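Régis Gautier y la conejera de Tastadmont

3 de octubre de 2019

A Régis Gautier lo conocí por culpa de una oreja. Mi sobrina había dejado su conejo de peluche hecho un trapo después de un viaje largo, y en la tienda Branberg me dieron un papelito con un teléfono y una dirección en Tastadmont. «Llámalo por la mañana, que por la tarde no contesta», me dijeron. Llamé por la tarde, claro. Contestó a la primera (¡menos mal!) y acabamos hablando tanto rato que le pregunté si podía ir a verlo con la grabadora.

Su taller es pequeño y huele a jabón de lana. Régis repara y peina peluches de pelo largo, y lleva la cuenta en una libreta de tapas verdes: 634 desde que empezó. «Los osos me los sé de memoria», me cuenta mientras aparta una silla para que me siente. «El conejo es otra cosa. El conejo tiene orejas, y todo el mundo lo coge por donde no debe.»

Le pregunto por dónde hay que cogerlo, entonces. «Por el cuerpo, con la mano entera. La oreja larga lleva una sola costura en la base y ahí va todo el peso. Me llegan descosidos siempre por el mismo sitio.» El pelo lila, añade, es el más agradecido para disimular un remiendo, aunque también el que más se apelmaza.

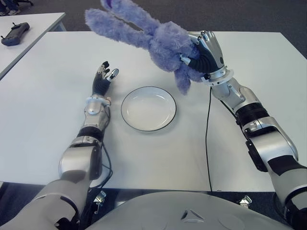 Pues a mí el mío me duró toda la infancia colgando de una oreja, escribe Koo, y mi madre solo tuvo que coserlo una vez, así que tan delicados no serán. Se lo leo a Régis en voz alta y se ríe con ganas. «Que me mande la foto de esa costura, que a su madre la contrato mañana.»

Hablamos luego del lavado, que era lo que yo quería saber de verdad. Agua fría, jabón neutro y 60 minutos de remojo, ni uno más. Nada de retorcer. Después lo envuelve en una toalla, aprieta y lo deja secar tumbado, dándole la vuelta de vez en cuando. ¿Y el secador? Pone una cara que no sé cómo transcribir. «El secador, para tu pelo.»

Para peinar usa un cepillo Landix de púas finas que compró en septiembre y del que habla como otros hablan de su coche. Empieza por las puntas, sube poco a poco y deja la barriga para el final. «Tienen remolinos, como los niños», dice, y yo, que he peleado con el flequillo de mi sobrina, lo entiendo perfectamente.

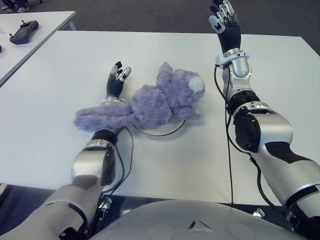 El peluche lila, tumbado de lado sobre la mesa blanca.

Antes de irme le pregunto cuál no ha podido arreglar. Se lo piensa. Me habla de una liebre que le trajeron en una bolsa, ya sin relleno, y que tuvo 6 meses en el estante porque no encontraba un pelo parecido. «Al final la devolví con una oreja de otro color. La dueña me dijo que le gustaba más así, y yo sigo sin creérmelo.»

El conejo de mi sobrina lo recojo la semana que viene. Me ha pedido que lleve una bolsa de tela, y que sea grande.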